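日記 > 暮らし > 九月

咳とアイルランド語

咳が三週間抜けない。熱はない。医者には「長引きますね」と言われ、それは私も知っている、と思いながら600円の薬代を払って帰ってきた。

そんな喉で、アイルランド語の独学を続けている。きっかけは春に届いた一通のメールで、差出人がTomás Ó Dubhghaillだった。仕事の相手なので返事は英語で済む。済むのだが、名字が読めない。電話をかける用事ができたとき、受話器を持ったまま五分ほど固まり、結局メールにした。悔しかったので教科書を買った。

教科書は全53課ある。いま9課。春から数えてこの進み具合だと、読み終わるころには名字の主が定年を迎えている可能性がある。

難しいのは綴りだ。bhがvになったりwになったりするのはまだ許せる。mhも同じことをする。では二つある必要はどこに、と思うが、言語に向かって文句を言っても返事は来ない。それに、書いてあるのに黙っている文字が多い。会議における私のようで、そこだけは親近感がある。

語頭が変わるのにも参った。辞書を引こうとすると単語が見つからず、頭のhを取ってみるとようやく現れる。猫はcat、私の猫はmo chat。飼った途端に喉の奥で音が擦れる。咳の止まらない人間には大変都合がよく、先月からこのchの音だけは妙に上手い。

夕方、Niamh Dugganさんと通話。Niamhは「ニーヴ」と読む。最初の二回、私は「ニアム」と呼んでいた。訂正されなかったのは優しさだと思っていたが、今日きいたら「別の人の話かと思って聞き流していた」とのこと。

発音を聞いてもらったら、chは褒められ、rで笑われた。ついでに、Mulliganという名字は元の綴りだとÓ Maolagáinになると教わる。こっちの方が好きだ、と言ったら、書く身になってみろと返された。たしかに役所の用紙のマス目には向かない。

長音記号の打ち方も習った。私はこれまで、áが必要になるたびにどこかの文章から写して貼っていた。写経に近い。教わったとおりに設定を変えたら一瞬で出た。半年分の手間を思って、少し静かになった。
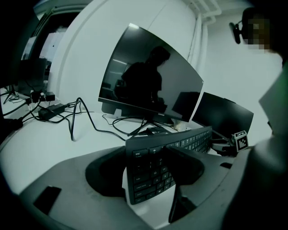
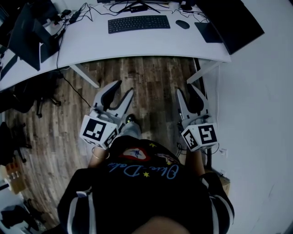

それで調子に乗って、夜は単語帳を全部打ち直した。紙に書いたときは省いていた長音記号が、数えたくないほど出てくる。féarは草、fearは男。私は半年のあいだ、男を刈っていた。

打ち直しながら気づいたのだが、覚えた単語に偏りがある。羊、雨、じゃがいも、司祭。これで仕事の電話をするのは相当の覚悟がいる。「明日の納品ですが」にたどり着く前に、羊が何頭も通り過ぎる。教科書の目次を先まで見たところ、電話の会話は40課台だった。

喉飴が切れた。Ó Dubhghaillさんには明日も英語で返信する予定。件名の下に一言だけDia duitと入れるかどうかで、布団に入ってからもまだ迷っている。

コメント

かりん糖：うちの教科書は羊より先にパブが出てきました。交換しませんか。

三丁目：男を刈る、で茶を吹きました。咳お大事に。

mado：Dia duit、入れましょう。向こうから長い返事が来てからが本番です。

最近の日記
・味噌を買いに行って靴を買う
・辞書の置き場がない
・カーテンの丈が足りない
・雨の日の単語帳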